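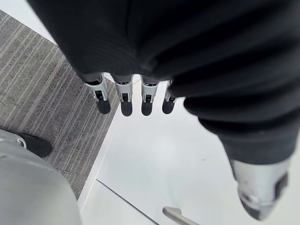 How do I get a musty smell out of a secondhand rug without wrecking it?

Posted by Romana Kopecký in Home and Floors

Hi everyone! I've lurked on here forever and finally have something to ask. I bought a wool rug from the flea market out in Barrios back in April. It's a flatweave, dark red and navy, no label on the back, and the seller told me it had been in her aunt's dining room for years. In the open air it smelled like nothing at all. I rolled it up, drove it home with the windows down, put it in my living room, and by the next morning the whole apartment smelled like a basement.

What I've tried so far:

Vacuuming both sides (twice on the front, once on the back, and my vacuum is not great).
Baking soda left on overnight. It helped for a couple of days and then the smell came right back. I'm also still finding baking soda in the weave.
One of those fabric sprays from the grocery store. Big mistake. Now it smells like a basement with flowers in it.

I called a rug place in Plisano and they quoted me 62 dollars for a wash, plus 44 more for something they call a deodorizing soak. I paid less than that for the rug! But I do love it, and it fits the room perfectly, so I'm not ruling it out.

A few things that might matter. I'm on the second floor and have a small balcony with a metal railing, but no yard. I don't have pets. The rug doesn't have any stains I can see, although there's one corner where the navy looks a bit duller than everywhere else. It isn't damp to the touch. The rug is about as long as my couch and I can carry it by myself if I take breaks on the stairs.

Can I wash it in the bathtub? My mother says absolutely not, my neighbor says sure, why not. Also, does vinegar work or is that one of those things people just repeat?

Thanks in advance, and sorry this got long.

Romana Kopecký

Encarnación Iglesias replied:

Oh, I feel for you. I've bought way too many old rugs over the years and probably half of them came with a smell, so don't panic yet.

Before you put a drop of water on it, find out if the dye runs. Take a white cotton rag, wet it with cool water and a tiny bit of dish soap, and press it on the red for a full minute. Press, don't rub. Then do the same on the navy with a clean part of the rag, and do it again on the back. If you get pink on the rag, stop right there and let a professional have it. Reds are the worst for this. I had a beautiful striped one that bled all over its own white border and I still get a little sad when I walk past it – it lives in the laundry room now.

If the rag stays clean, here's what I would do, in this order.

Start with dust. I mean it! Old flatweaves hold an unbelievable amount of dirt, and the dirt is often what's holding the smell. Lay it face down on a hard floor and walk all over the back, or go over it with the vacuum hose without the spinning brush. Pick it up, look at the floor underneath, sweep, repeat. Keep going until the floor underneath stays pretty clean. The first time I did this I filled a dustpan from a rug I had just vacuumed. This will get the rest of your baking soda out too.

Then air. Hang it over the railing on a dry, breezy day. Put an old sheet over the railing first so the metal doesn't mark the wool, and make sure nothing is going to slide off onto the people downstairs. Give it several hours per side, and bring it in before evening when the air gets damp. A few hours of sun is fine, but I wouldn't leave the same side out day after day or the navy will fade. Do this for as many dry days as you can stand before you decide it isn't working. Most of mine were fine after 5 days or so of this and never needed anything else.

About the vinegar: yes, it does something, in my experience. Plain white vinegar, one part to three or four parts cool water, in a spray bottle. Mist it lightly, and I mean lightly, the surface should barely feel wet. Test a corner first for color, same as before. Then put a fan on it and turn it over halfway through. It'll smell like salad dressing until it's dry and then that goes away. Don't mix it with more baking soda, they just cancel each other out and you get crumbs.

I'd skip the bathtub. A wet wool rug weighs a ton, and I don't think you'd get it out of the tub alone, let alone down to dry flat somewhere. If it stays wet in the middle for a couple of days you'll have a worse smell than the one you started with.

And check that dull corner! Bend it back and forth gently next to your ear. If you hear little crackling sounds, the foundation threads may be rotting, and I would be very careful about washing that part at all. A plant pot probably sat on it.

Let us know how it goes. The colors sound gorgeous.

Jianguo Liang replied:

Just pay the 62 dollars. Skip the soak, ask them if the regular wash does the job first. I had mine done in Tirnenside and it came back fine.

Also throw out your rug pad if you got one with it. Mine was the thing that stank.

Albane Rolland replied:

I agree with most of what Encarnación wrote, especially the dust part, but I want to add a couple of things from when I went through this with my grandmother's rug last year.

First, figure out which smell it is. I know that sounds silly. Musty like an old book usually comes out with air and patience. Musty like wet cardboard, with something sour behind it, could be mildew, and then you want to look really closely at the back in good daylight. I used the flashlight on my phone held low to the side so the light skimmed across the weave. Little gray or white fuzzy dots are bad. If you find those, take it outside right away, brush it out there, not in your living room, and wear a mask. Sometimes a musty rug has had an animal accident on it at some point, too, and that one gets much stronger when it's humid. Mine turned out to be that. (My grandmother had a very elderly dachshund, so it wasn't a big mystery.)

For the pet kind, vinegar didn't do it for me. I ended up with an enzyme cleaner. Read the label carefully, because a lot of the regular ones say not to use them on wool or silk. You want one that says wool is okay. I used the Jurness one in the white bottle, which I found at the hardware store, and I needed two rounds on the worst spot. I'm sure others are just as good.

Second, look for moths while you're at it. Wool from a flea market, I would always check. They like dark places, so look at the back, along the edges and under any fringe. You're looking for bare patches, gritty stuff that looks like sand, or tiny tubes of fluff. If you have a friend with a chest freezer, you can wrap the rug in plastic, freeze it for a good long while, let it come back to room temperature, and freeze it again. I did mine folded, which I've since been told you shouldn't do with older ones, so roll it if it'll fit.

Third, the grocery store spray. I think that's half your problem now! Those leave a residue and the perfume hangs on. Wipe the surface with a cloth wrung out in cool water, go with the direction of the weave, rinse the cloth a lot, and dry it with a fan. I went over mine maybe three times before the lavender gave up.

One place I'd disagree a little is on going to the pros. If the color test fails or you find mildew, I'd pay for the wash and I wouldn't wait. When you call Plisano again, ask if they wash by hand and how they dry, and ask them to look at the corner before they start. Ask how long they'll keep it, too. Mine was gone for most of a month and I had forgotten what my floor looked like.

Good luck, Romana!

Romana Kopecký replied:

Thank you all so much! I did the rag test this morning. Navy is clean. Red gave me the faintest pink on the front and nothing on the back, so I'm not sure if that counts as a fail? No crackling in the corner, and no fuzzy dots that I could find. I walked on the back like Encarnación said and the amount of sand that came out was disgusting. It's hanging on the balcony right now with a sheet under it. I'm holding off on the vinegar until I hear what you think about the pink.

Encarnación Iglesias replied:

Faint pink on the front only could be loose surface dye, but I'd treat it as a fail for anything wet. Stick with air for now, and do the sand thing again tomorrow.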